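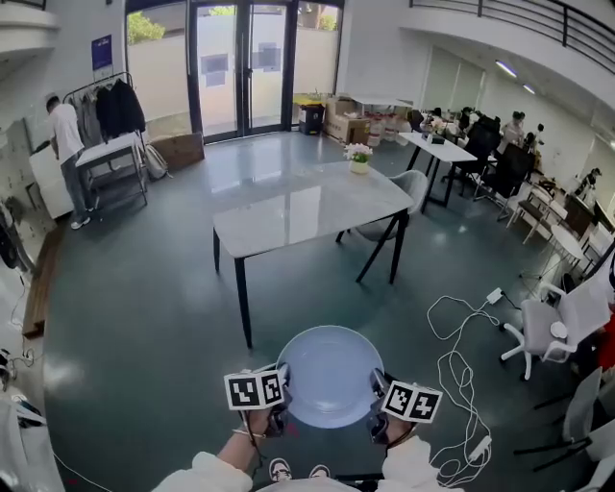

Why does one gripper let go by itself in the middle of a two-handed carry?
Most often the cable gets pulled at the wrist, the connector drops out for a moment, and the controller goes back to its default, which on older firmware is jaws open.

Flalero Forum > Hand-held grippers > Faults and safety
Thread: Right jaw opened on its own, tub on my foot
Page 1

teemu_v
Posted Thu 2 April
Basin carry, big round blue one, a gripper each side. Was fine all morning then right jaw just opened. No click no warning. Tub swung down off the left one and got me on the toes. Only plastic so no harm but next week it's heavier stuff and I'm not keen.

Gakent pair, Staltine controller, firmware 2. Log says 300 ms with no signal on the right then "state: open". Restarted it, fine for an hour, did it again. Anyone?
- Teemu Vainio

mopbucket
which side does your cable run. on mine it goes over the wrist and every time I turn my hand up it tugs

teemu_v
Black cord across the right wrist, yeah. Left one hangs down at the side and never gives trouble. Hadn't put those together, hm.

DH_Han
Same fault here in October. Firmware 2 treats lost signal as open. There's a setting called hold_on_loss, off by default. Turn it on and it keeps the last jaw position.

Fix the cable as well though. The setting only hides it.

kettle_sally
Please don't just tell people to turn on hold_on_loss!! If your finger is in there when the signal goes, it HOLDS your finger. We had exactly that. Colleague had to pull the plug to get out, bruise for a fortnight. Open on loss is the safe way, that's why it ships like that

DH_Han
Safe for fingers, not safe for feet. Depends what you carry. With an empty tub, fine, leave it open. With anything heavy I'd want it held. And you have the release lever on the side, no need to pull a plug.

kettle_sally
Lever is on the outside of the grip. Try reaching it when your other hand is also in a gripper. You can't. I've tried

DH_Han
OK fair, I have a second person in the room when I do heavy ones. Should have said.

grubscrew
Nobody's asked about the markers. Has the tracking gone at the same moment? We got drops that looked like cable and were the marker block coming loose, the software lost the pose and stopped the hand. Blue tack in the gap told us in ten minutes.

teemu_v
Checked just now. Pose is good all the way through the drop, both blocks. Jaw opens first, then the pose goes mad because the tub is swinging. So not that. Blocks feel solid too.

grubscrew
Fair enough, cable then

mopbucket
unrelated but is that your extension lead looped on the floor in the pic?? you can't see your feet properly with a tub that size. I'd worry about that before any firmware

teemu_v
Ha. Yes the white one. Fair point, will get it taped down or moved. Was looking at the jaws all day and not the floor.

kettle_sally
+1 to mopbucket. We had someone catch a foot on a lead walking round the table, gripper in each hand so no hands to save yourself with. Went down on an elbow. Leads get routed along the wall now, no exceptions

wang_bench
Wang make a right-angle connector with a screw collar, fits the Gakent socket. Put one on both hands. 600 carries since, no drops. Leave a loop of slack at the wrist and tape it to the forearm, not to the gripper body, or it just pulls somewhere else.

DH_Han
Agree on the forearm. I use soft velcro, tape comes off once your arm gets warm.

teemu_v
Right, update. Strapped the right cable to the forearm with a bit of slack, wiggled it hard, no drops. Then took the strap off and wiggled again and got it on the third go. So it's the connector. Ordered two of the Wang ones.

Leaving hold_on_loss OFF for now. Dong-hyun, I see why you use it but I'm on my own most afternoons. Lead is moved as well.

Going to do 100 carries with the empty basin before anything goes in it.

DH_Han
Sensible. Save the logs from those, I'd like to see if the gap ever gets near 300 again.

kettle_sally
and wear proper boots, not trainers

teemu_v
Yes mum. Will post the logs when the conectors turn up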